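**Skiltano opens rental service for paired hand-held grippers**

Skiltano has started renting out its Prikach gripper sets, which until now could only be bought outright. The service opened in May and covers a pair of hand-held grippers, the cabling, a carrying case and access to the company's recording software. A set can be kept for a minimum of 28 days.

The Prikach is meant for teams that want to record people doing manual tasks and use those recordings to train robot arms. A person holds one gripper in each hand and works through a task at a table, opening and closing the fingers as an arm would. No robot is needed for the recording itself, and the company says that is where most customers save money.

"A lot of the groups that call us have a project that lasts one season," said Hannelore Janssen, who runs customer projects at Skiltano. "They don't want to own the hardware afterward. Before this we had to tell them to buy it or find somebody to borrow from."
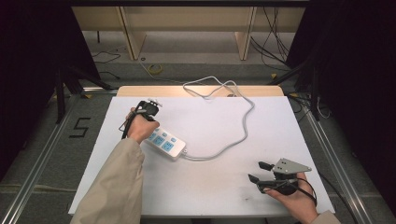

Cables are the subject Skiltano gets asked about most, and the rental package includes three set tasks built on them. Soft, bendable items are hard for robot arms because they change shape each time they are touched, so customers tend to want a large number of recordings. One common job uses an ordinary power strip on a white tabletop, with its gray cord left in a loose tangle toward the far side and a gripper in each hand to work with. The person straightens the cord, coils it and sets it down beside the strip. The other two tasks are plugging in a charger and sorting short leads into a tray.

Renters can also write their own tasks. The software accepts a short text description for each one and attaches it to every recording made under that name. Files can be exported in the customer's own format at no extra charge, although setting up a new format takes Skiltano a few working days.

The basic plan allows 2000 recordings per rental period. A larger plan raises that to 3000 and adds a second case with spare fingers and cables. Skiltano has not published prices and quotes each customer separately. Shipping is included one way only – renters pay for the return.

The first outside customer is Buschmann, a repair and refurbishing firm that handles returned household electrical goods. It took two sets and is recording staff as they check and repack items with cords attached. The company plans to use the data on a packing line, but has not said when a robot will be running there.

Janssen said new users usually need a morning to get used to the grippers. The most frequent complaint in the trial period was tired wrists, and Skiltano now advises sessions of no more than an hour before a break. The grippers are wired, and the company has no wireless version planned for this year.

Competitor Odus offers a similar kit for sale but does not rent. Its version comes with a single gripper, and a second has to be ordered separately.

Rental requests go through the contact form on the Skiltano website. Sets are currently available for pickup or delivery – customers who need more than two at once should expect to wait.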